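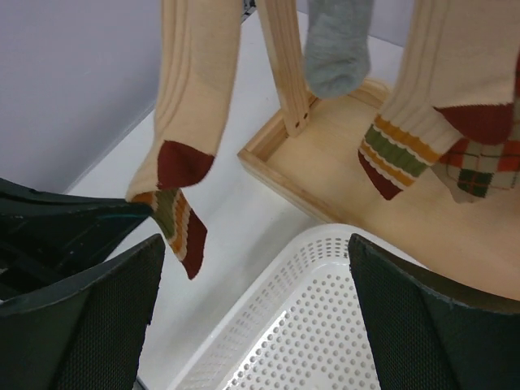
Household Management, Unit 8: Laundry and the Care of Everyday Fabrics
Course notes, Clindale Adult Learning Center
Instructor: Firdevs Değirmenci

Reading for this unit: the fiber chapter in the course pack, pages 16 to 26. Bring one garment with a readable care label to class.

1. Fibers and water

Cotton takes up a lot of water and gets stronger when wet, so it stands up to hard washing. Wool also takes up water but loses strength, and its outer scales catch on each other when it is rubbed. That is what felting is. Polyester and nylon hold very little water and dry fast, but they hang on to body oils, and the smell comes back when the cloth warms up.

Most socks are blends. A label that says wool may cover a fair amount of nylon, added at the heel and toe for wear. Wash a blend by the rules for its most delicate fiber.

2. Temperature

For mixed everyday loads, 40 degrees Celsius is the usual setting. Cold water is fine for lightly worn clothes if the detergent is made for it. Powder can leave grains behind in a cold, short cycle. Check dark clothes for white streaks before you hang them.

3. Sorting

Sort by color first, then by weight. Towels and thin shirts should not go in together - the towels hold water, the load goes off balance and the shirts get pulled. Turn socks right side out and empty all pockets.
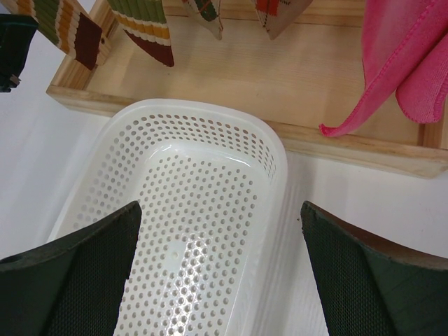 4. Drying

Air drying depends on three things: temperature, humidity and moving air. Of these, moving air is the one people forget. A rack in a closed bathroom will dry slowly even if the room is warm. Leave space between items and open a door or window.

Hang socks by the cuff or over a bar. Lay heavy knits flat, or the weight of the water will stretch them. Elastic lasts longer away from high heat.

5. Terms to know

Felting, pilling, colorfast, blend, spin speed, relative humidity.

Homework

Keep a log of two loads: fiber, temperature, drying place, time until dry. Hand it in to Tülin Kılıçarslan at the front office before the January break.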